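Library Services > Research Guides > Media Literacy

Home | Catalog | Guides | Ask a Librarian | Hours

How to Trace the Origin of a Photograph Shared Online

Photographs are often shared with captions that did not accompany them when they were first published. A genuine photograph of one event may be presented as evidence of another, sometimes years later and in a different country. This guide sets out a procedure for finding the earliest available copy of a photograph and comparing its original caption with the claim now attached to it. It was prepared by Walid Atallah for patrons of the Hukton Public Library and was last reviewed on April 11, 2024.

Before You Begin

Save a copy of the photograph at the largest size offered. Record the address of the page, the name of the account that posted it, and the full wording of the caption. Posts may be edited or removed while a search is under way, and a written record allows the work to be checked by another person.

Write down the claim in one sentence. A claim such as "flooding on the Bogale road in May" contains a place, a time, and an event. Each of these must be checked separately.

Step 1. Search With the Whole Photograph

Upload the saved copy to a reverse image search service. Repeat the search with at least one other service, as each maintains its own index and results may differ considerably. Where the service permits, sort the results by date and open the oldest.

The date displayed beside a search result should be treated with caution. It may refer to the creation of the page and not to the day on which the photograph was added. Open the page and look for a publication date near the photograph itself.

Step 2. Search With Part of the Photograph

If the first search returns only general matches, crop the photograph and search again. Select one distinctive item, such as a building, a sign, or an object with printed lettering. Text or borders added by a later user should be cropped out, along with any large area of plain background.

Patrons who have not used a cropping tool are advised to practice first on an ordinary household photograph. Try several selections and note how the results change with each one.

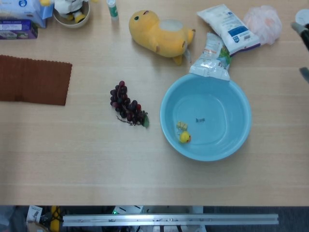 Household items on a wooden tabletop.

Step 3. Read the Original Caption

Once an early copy has been found, identify the photographer or agency credited and read the caption in full. If it is in another language, use a translation tool and confirm place names on a map. Compare the caption with the sentence written at the outset.

Step 4. Record the Finding

State what was established and what was not. "The photograph was published before the event described" is a complete finding, even if the photographer remains unknown. Failure to locate an earlier copy does not show that a claim is true. Such cases should be recorded as unresolved.

Further Assistance

Quentin Ferrand, reference librarian, can review a search record by appointment. Requests may be made at the reference desk or by telephone at extension 3631. Messages concerning the printed edition of this guide should be directed to extension 3633.

Filed under: Media Literacy, Evaluating Sources, Guides for Adults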